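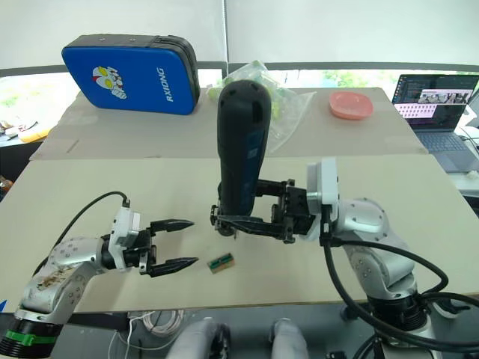 Hi, and welcome to Plirklow! I'm Sandamali Amarasinghe, I started the place, and I still teach most of the evening classes. If you got here by typing something like "learn to take things apart Brollton" into your phone, you're who this page is for.

Plirklow is a small school for people who want to get handy with small stuff. Screws, gears, sliding parts, battery compartments, the little black box in the drawer that used to hum and now doesn't. We don't do cars and we don't do plumbing (please stop asking Ewan about plumbing, he'll say yes and then he's gone for the afternoon). What we do fits on a tabletop, and you learn it by having it in front of you with the right tool next to it.

I came to this sideways. I was keeping the books for a company called Plosia, which sold sewing machine parts, and on slow days I'd wander to the back and watch Halvard Eide put feed mechanisms together. He's the calmest person with a screwdriver I've ever met. One day he handed me one and said I could do the next one, and I stripped the screw. He gave me another screw. That went on for most of a winter. When Plosia moved out of town I asked him if he wanted to teach, he said no, and he's been teaching here ever since.

We opened one June with 2 workbenches and a stack of folding chairs from my mother's church. The chairs are gone now, thank goodness. We have 14 places in the evening class and 18 in the Saturday-style open bench, which we call that even though it moves around the calendar, so check the schedule page before you drive over!

So what do people do here? Most start with Mechanisms One. You get something with moving parts you can see, you figure out which piece pushes which, you take it down to bits, and you put it back. I love a rack and gear for this. You turn the gear with a fingertip, the toothed bars slide, and it makes sense in your hand way before it makes sense on paper. People who swore they were "not mechanical" get very loud at this point.
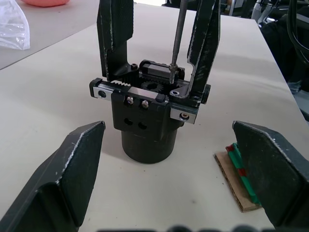 Gear and rack on the tabletop, with two small screws side by side on the front of the housing.

Halvard's rule for that class is that you look at it for a full minute before touching a screw. It feels like forever. I've seen grown adults sweat. But then you start noticing which screw heads take which driver, which bits are caps and which are holding the whole thing together, where the scuffs are and what might be rubbing on what. He'll ask you to say it out loud, too, and he will wait.

Tools and Hands is the other beginner class, and that one belongs to Alby Rewi. Alby used to fit kitchens and has opinions about grip. You'll learn to hold a driver upright over your work without leaning on it, how to start a screw by feel, when to use power and when to put the thing down and go by hand. Beginners nearly always squeeze too hard. I did, I still do when I'm tired, and Alby can spot it from across the room and will call out "shoulders!" at a volume I've asked him to reconsider. 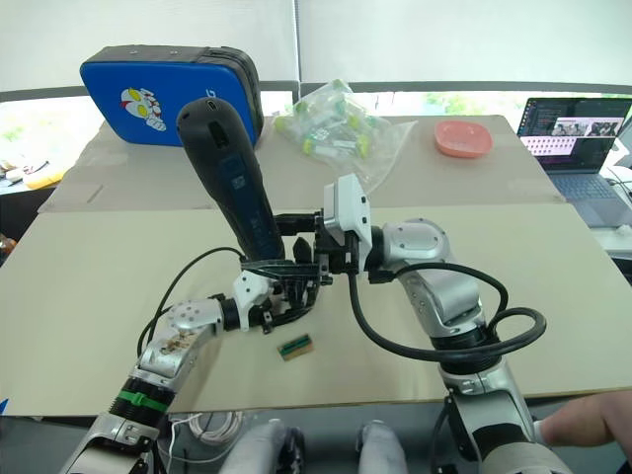
Power drivers come in at week 3, once everybody has done enough by hand to be a little sick of it. The first exercise is boring on purpose: straight up and down, light touch, stop before it bites. Then you do it again with your other hand, and people laugh so much at themselves that we usually run late. If you have your own driver at home, bring it, even if it's an old one. Ours are fine but you may as well get used to the one you'll be using.

About the room, because I get emails. We work on plain, pale tops and I'm stubborn about that. Drop a tiny black screw on a dark bench and you'll be there until bedtime. We lay down big sheets of cardboard for a lot of the jobs, too, and swap them when they get ratty. It's cheap, it's kind to whatever you set on it, and you can write on it (Ewan draws all his diagrams straight on the bench cover, then we recycle them and he's sad). There's good daylight until early evening. Laptops are welcome, and snacks are okay if they stay at the back.

Zip cases are the thing I'd tell every new student to get. Any padded one will do, the sillier the better, so you know which is yours at packing-up time.

Ewan Sheehan runs the open bench, and he's also the person who answers the phone. Tane Ngata joined us last year after closing Ngata Repairs, the family shop over on the north side, and he brought along drawers and drawers of odd screws, springs and belts that we are still sorting. If you need a weird one, ask him. He probably has it and he'll be so pleased.

We're not a repair shop ourselves, so we can't take in your mixer and call you when it's done. You can bring it to open bench, though, and somebody will sit down next to you while you do it.

No experience needed for either beginner class. Wear sleeves you can push up, and bring reading glasses if you use them. The door is the green one beside the bakery, and the bell sticks, so give it a good shove. Classes start at 6:30 and I put the kettle on at 6.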